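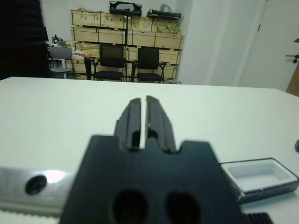 # Work Surface and Small-Item Layout for a Shared Bench

Inna Koval, Mon 22 January

## 1. Purpose

The report covers the white table in the Ireo room and how small items should be placed on it. The table is shared by two course groups, and items left by one group tend to get moved by the next. The aim was a fixed layout that either group can restore in less than 10 minutes.

## 2. Surface

The top is a flat, matte white panel. Marks show clearly on it, an advantage for inspection and a drawback for appearance. A thin brownish line curves across part of the surface, with a few small dark specks nearby. The line may be a scratch or a dried stain. Cleaning trials are planned for May, so no product was tested for this report.
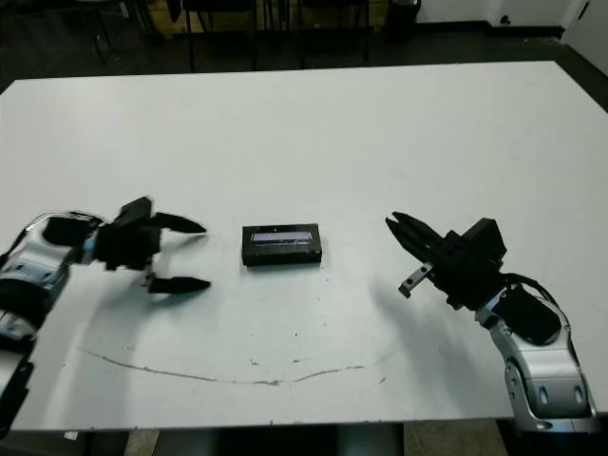 Low black items are easy to find against the white top, but pale items are not. The shallow white tray would be hard to pick out without its dark gray rim. For this reason the layout plan (sheet 214) gives trays a fixed position at the side and leaves the center open for the item in use.

## 3. Layout rules

- Center: the item in use, lying flat, display up.
- Side: tray, long edge parallel to the table edge.
- Far edge: kept clear.

Kostiuk's earlier plan used tape outlines. These were rejected — tape leaves residue, and the outlines no longer match once a tray is replaced with a different size.

## 4. Open points

The Vorley group has not yet agreed to the tray position. Sheet 214 will be revised after their reply.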